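Visit to the shoe factory in Trerneva, August 2020

Our group from the evening course was 14 people, and we took the early bus from Brovton. The journey is 23 kilometres but it goes through every village, so please bring something to drink.

Ffion Harries met us at the gate and gave us visitor badges. The factory has made walking shoes since her grandfather's time. We began in the leather store, where the smell is very strong and, for me, pleasant. She let us touch a good skin and a poor one, and I must admit I could not feel the difference.

After that came the cutting room and the sewing room. The noise is high there, so the explanations were given in the corridor. Normand Kennedy asked how long an apprentice must learn, and the answer was three years.

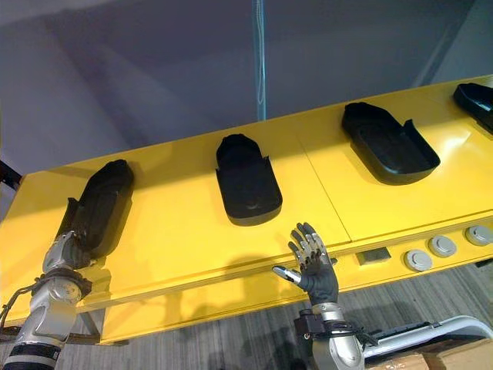

Black trays on the long yellow table.

Lunch was soup and bread in the canteen, and Liette MacPherson had brought a plum cake for everybody. The small shop is open until four o'clock. I bought laces and a tin of brown polish, and we caught the bus with two minutes to spare.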